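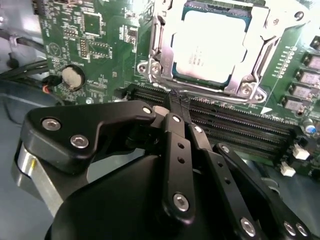 The purchase price of a robot arm is the easiest figure in an equipment plan to obtain and the one that says least about the final cost. An arm is quoted from a price list. The gripper, the fixture, the guarding, the wiring and the labour needed to make them work together are quoted from a specification, and the specification has to be written by the buyer. In board-level work on desktop computers, the first line of that specification is usually set by access. The space between the metal bracket of a processor socket and the neighbouring memory slots is narrow, and a finger that has to reach into it must be slim, stiff and long enough to keep the body of the gripper clear of the board. A buyer who settles on an arm first and considers the finger afterwards may find that the arm is adequate and the budget is already spent.

This chapter deals with the planning stage, from the first statement of need to the placing of an order. Chapter 5 described the types of end effector, and the terms defined there are used without further explanation. Readers who have not yet studied payload and reach should do so before attempting the exercises.

6.1 What a budget has to cover

An equipment budget for a robot cell is divided into two parts. Capital items are bought once and appear in the asset register: the arm, the controller, the gripper, the bench, the guarding and any cameras. Running items recur for as long as the cell is in use. They include replacement fingers, cables, software support, calibration, electricity and the hours of the person who attends the cell.

A third group of costs falls between the two and is often left out. It consists of work done once that produces nothing for the register, such as programming, trials, operator training and the risk assessment. Vilela calls these items "the unlisted third" in the planning notes used at Eketti, where they are entered as a separate heading before any supplier is approached. The practice is recommended. A heading with no figure against it prompts a question at review, whereas a missing heading passes unseen.

The workpieces themselves also belong in the plan. Trials on computer boards need boards, and boards will be damaged during trials. Socket contacts bend easily and memory latches can break. Scrap units are suitable for early tests of reach and approach angle, but tests of contact force should be made on units in working order, and these must be bought or written off.

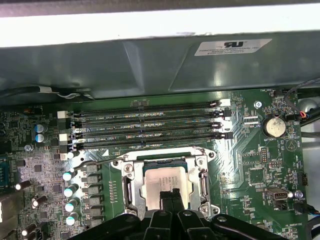 Should spare gripper fingers be included in the first order?

Order at least one full spare set with the gripper. Fingers are the parts most exposed to contact and the parts most often altered during commissioning, and a cell that is waiting for a small machined component is as idle as one with no arm. The cost of a spare set should be shown as a capital item in the first year and as a running item from then on.

6.2 Sizing the cell

Equipment is sized from demand. The planner needs the number of units to be handled in a working day, the time taken for each unit, and the hours during which the cell can be attended. Supplier cycle times are no substitute for measured ones. They are normally taken with the part already in position and the path clear – conditions that a cell handling mixed, used computers will seldom meet.

Consider a refurbishing works at Midoddale operated by Osteck. The works receives desktop computers with the covers already removed, and the task proposed for the robot is to remove the processor from each board and place it in a tray. Daily demand is 170 units. The measured handling time, including the approach and the return to the tray, is 72 seconds per unit. The cell can be attended for six hours a day.

The basic handling time is found by multiplying the first two figures, and comes to 3 hours 24 minutes. An allowance must be added for stoppages, changes of fixture and units that have to be passed to a person. Abreu, who prepared the plan, set the allowance at 40 per cent of handling time after a short trial. The daily requirement then becomes a little under 4 hours 46 minutes, and one cell is sufficient.

The margin that remains is 1 hour 14 minutes. It should not be treated as free capacity. In the first months of use it will be taken up by program changes, and after that by variation in the incoming stock. Boards from different makers place the socket, the memory and the power components in different positions, and every new layout requires at least a check of the approach path.

6.3 The order of decisions

The decisions in an equipment plan depend on one another, and the sequence in which they are made affects the total. The sequence followed in this book is given below.

Task and workpiece
Access and clearance
Finger and gripper
Fixture
Sensing
Arm and controller
Guarding and services

The arm comes late in the list because its payload must include the gripper and any camera carried at the wrist, and its reach must include the fixture. Magalhães and Sampaio reversed the order in an early proposal for the Ramalho workshop, choosing an arm to match one already on site. The arm could carry the gripper alone. With a wrist camera and its cabling added, the load exceeded the limit at full reach, and the bench had to be rebuilt closer to the base. The saving on shared spare parts was smaller than the cost of the new bench.

There are sound reasons for departing from the list. A firm with trained staff and a stock of parts for one make of controller may reasonably fix that choice at the start. The departure should be recorded in the plan together with its effect on each later decision.

6.4 Quotations

A quotation can be compared with another only when both answer the same document. The request sent to suppliers should state the workpiece, the measured clearances, the daily demand, the attended hours and the test by which the cell will be accepted. It should also state who provides the workpieces for that test. Marinho's form of request, reproduced in Appendix B, puts the acceptance test on the first page – ahead of the technical requirements – and asks the supplier to price it as a separate line.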